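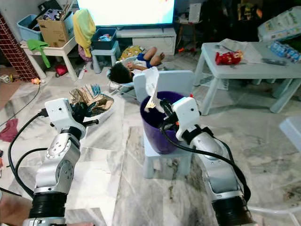

ウクヴィル地裁、拘禁中の暴行を訴えていたモントリ・プロンマ氏の保釈延長を却下。決定文は三頁。暴行の申立てへの言及は一行のみで、「本件の判断に影響しない」とある。以下、記録から確認できる点を順に書く。

拘束は昨年12月。逮捕状の記載は無許可集会の組織で、刑法ではなく集会規制令の違反。同令の上限は罰金800と拘留30日。起訴の段階で「公務執行の妨害」が加わり、適用法が変わった。追加の根拠となる供述調書は、弁護人の立会いがない時間帯に作成されている。

弁護人のゼライナ・マルティ氏は、接見の初日に診断書を請求。収容施設が医師の診察を認めたのはその9日後。診断書は左肩と肋骨の所見を記すが、受傷時期は「特定困難」。検察はこの一語を根拠に因果関係を否定している。診察が遅れた理由の説明は、施設側の文書のどこにもない。

調査担当官ヴェンデリン・ネーゲリ氏の報告書について。聴取対象は当直職員だけで、同房者は含まれない。廊下の監視記録は「保存期間の経過により消去」。内規上の保存期間は32日。マルティ氏の保全請求は期間内に受理印が押されている。報告書は請求の存在に触れていない。

不服申立ては2023年7月22日付で控訴部に提出済み。争点は二つ。保全請求後の消去が証拠隠滅に当たるか。立会いのない調書に証拠能力を認めてよいか。前者には先例がほぼない。後者はポクビー事件の決定があり、そこでは調書が排除された。

ただしポクビーの件では、本人が弁護人を求めた発言が調書自体に残っていた。今回の調書にその記載はない。本人は口頭で三度求めたと陳述している。控訴部が陳述だけで足りると見るかどうかは読めない。

釈放を求める署名は提出時点で910筆。手続上の効力はないが、記録には綴じられる。傍聴を続けているメヒティルト・アウアー氏のメモでは、前回期日の審理時間は約20分。うち暴行の申立てに関する部分は、裁判長が書面の受領を確認した発言だけだった。

控訴部の期日は未指定。書面審理のみで終わる可能性もある。その場合、決定は弁護人への送達が先で、公開は後になる。決定文を入手したらこの続きに条文番号を付けて載せる。

訂正。二つ目の投稿で「起訴の段階で」と書いたが、正確には起訴前の勾留請求書で既に罪名が追加されている。適用法の変更はその時点。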